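Wasserkocher im Bad ausspülen und entkalken, worauf muss man achten?

Gefragt von Wissam Bitar am 6. September 2021
Kategorie: Haushalt / Reinigung und Pflege

Hallo zusammen,

ich wohne seit Mai in einem kleinen Apartment in Nedthorpe. Eine richtige Küche gibt es nicht, nur ein Zimmer mit Bad. Tee und Kaffee mache ich mit einem Wasserkocher, den der Vermieter gestellt hat. Er ist schwarz und glänzend, mit gewölbtem Deckel und einem dünnen silbernen Ring an der Kante. Eine Anleitung war nicht dabei.

Das Wasser hier ist ziemlich hart. Innen hat sich am Boden ein heller Belag gebildet, und im Tee schwimmen manchmal kleine Plättchen. Ausspülen kann ich den Kocher nur im Waschbecken im Bad.
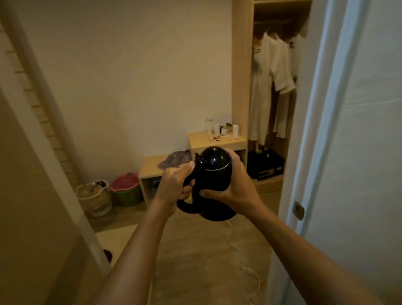

Bisher habe ich ihn nur mit klarem Wasser ausgeschwenkt, das bringt gegen den Belag aber nichts. Meine Fragen:

Womit entkalke ich am besten, Essig oder Zitronensäure? Ich habe beides im Laden in der Obeidat-Passage gesehen, die Zitronensäure als Pulver.

Darf außen Wasser drankommen? Ich habe Bedenken wegen der Elektrik unten.

Das Waschbecken sitzt in einer grauen Marmorplatte. Schadet es der, wenn das Entkalkerwasser danebengeht? Die Kaution würde ich gern zurückbekommen.

Und ist es ein Problem, dass ich das Ding im Bad saubermache, wo auch Zahnpasta und Seife ins Becken gehen?

Danke schon mal.
Wissam

3 Antworten

Antwort von Hadi Hamdan
Als hilfreichste Antwort markiert

Ich nehme für so etwas Zitronensäure. Essig geht auch, riecht aber beim Erwärmen stark, und in einem einzelnen Zimmer hat man das dann den halben Tag in der Luft. Außerdem kann Essig auf Dauer die Gummidichtungen angreifen, je nach Gerät.

So mache ich es:

Stecker ziehen und den Kocher ganz abkühlen lassen. Wenn er auf einem Sockel steht, den Sockel mit dem Kabel im Zimmer lassen.

Kocher zur Hälfte mit kaltem Wasser füllen, einen gestrichenen Esslöffel Zitronensäure dazu und umrühren, bis sich das Pulver aufgelöst hat. Nicht aufkochen. Bei hohen Temperaturen kann sich aus Zitronensäure und Kalk ein neuer Belag bilden, der noch schlechter abgeht als der alte. Kalt oder höchstens lauwarm reicht.

30 Minuten stehen lassen. Bei dickem Belag 60 Minuten. Wenn danach noch etwas da ist, lieber eine zweite Runde mit frischer Lösung, kein Kratzen mit Messer oder Stahlwolle.

Ausgießen, dann zweimal mit klarem Wasser ausspülen. Dabei eine Hand am Griff, die andere am Gehäuse, und den Kocher nur so weit kippen, dass das Wasser über den Ausguss abläuft. Die Unterseite mit dem Anschluss soll trocken bleiben. Zum Schluss einmal frisches Wasser aufkochen und wegschütten.

Außen wische ich mit einem feuchten Tuch ab und poliere trocken nach. Auf schwarzem Hochglanz sieht man jeden Tropfen, das ist normal. Scheuermilch macht die Oberfläche matt, die würde ich weglassen. Nicht unter den laufenden Hahn halten und nicht ins volle Becken stellen. Falls doch Wasser unten hineingekommen ist, umgedreht auf ein Handtuch stellen und mindestens einen Tag nicht benutzen.

Zum Marmor: da musst du aufpassen. Marmor ist Kalkstein, und Säure greift ihn an. Das gibt matte Stellen, die man nicht mehr wegwischen kann. Die Keramik vom Becken selbst hält das aus. Gieß die Lösung also langsam und dicht über dem Abfluss aus, lass das Wasser mitlaufen und stell den Kocher nicht mit tropfendem Ausguss auf die Platte. Tropfen sofort mit viel Wasser abwischen. Wer ganz sicher gehen will, legt vorher ein altes Handtuch um das Becken oder gießt das Säurewasser in die Toilette und benutzt das Becken nur zum Nachspülen.
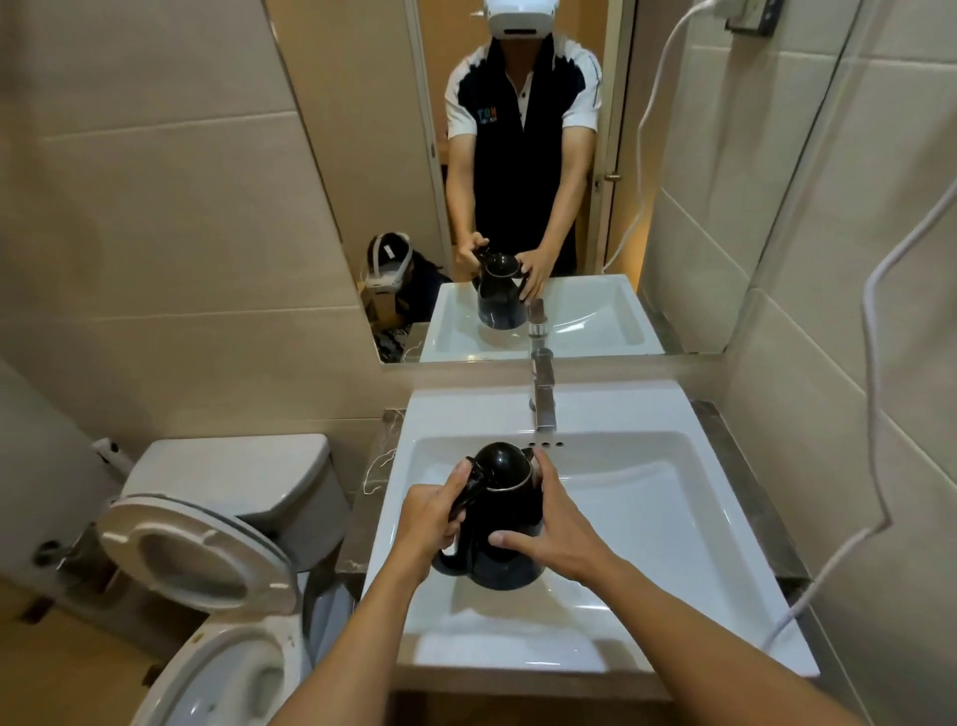
Beide Hände am Kocher, der Hahn dahinter ist ein Einhebelmischer.

Bei flachen Waschbecken ist das Befüllen manchmal schwierig, weil der Kocher nicht unter den Hahn passt. Dann einfach mit einem Messbecher füllen.

Antwort von Azlan Harahap

Zur Hygiene, das wurde noch nicht beantwortet. Leitungswasser im Bad ist in der Regel dasselbe wie in der Küche. Ich habe vier Jahre im Wohnheim so gelebt. Wichtig ist, dass der Kocher innen nicht mit dem Becken in Berührung kommt, also Deckel zu und den Ausguss nicht an die Keramik lehnen. Vorher das Becken kurz auswischen und Seifenreste wegspülen, fertig. Den Lappen für den Kocher nicht auch fürs Waschbecken nehmen.

Morgens lasse ich das Wasser erst laufen, bis es spürbar kälter wird, und fülle dann auf. Altes Wasser vom Vortag kippe ich weg. Dadurch wird der Kalk auch etwas weniger.

Einen festen Platz fürs Trocknen solltest du dir auch suchen. Bei mir stand er auf einem niedrigen Regal vor dem Bad, mit offenem Deckel, 15 Minuten, danach zurück auf den Sockel.

Antwort von Bayu Nasution

Nimm die Tabs von Plikmont, eine rein, warten, ausspülen. Mache ich alle paar Wochen. Mehr Aufwand lohnt sich bei einem Wasserkocher nicht.

Kommentare

Rami Qudah: Bei den Tabs unbedingt auf die Packung schauen. Manche sind nur für Kaffeemaschinen gedacht, und auf Marmor sind die genauso schlecht wie Zitronensäure.

Wissam Bitar: Danke euch. Habe es mit Zitronensäure gemacht, kalt, 60 Minuten. Der Boden ist wieder blank, nur am Rand ist noch ein schmaler Streifen. Die Lösung ist in die Toilette gegangen.

Hadi Hamdan: Den Streifen bekommst du weg, wenn du beim nächsten Mal höher füllst, bis knapp unter die Max-Markierung. Entsprechend etwas mehr Pulver nehmen.

War diese Seite hilfreich? Ja / Nein
1833 Aufrufe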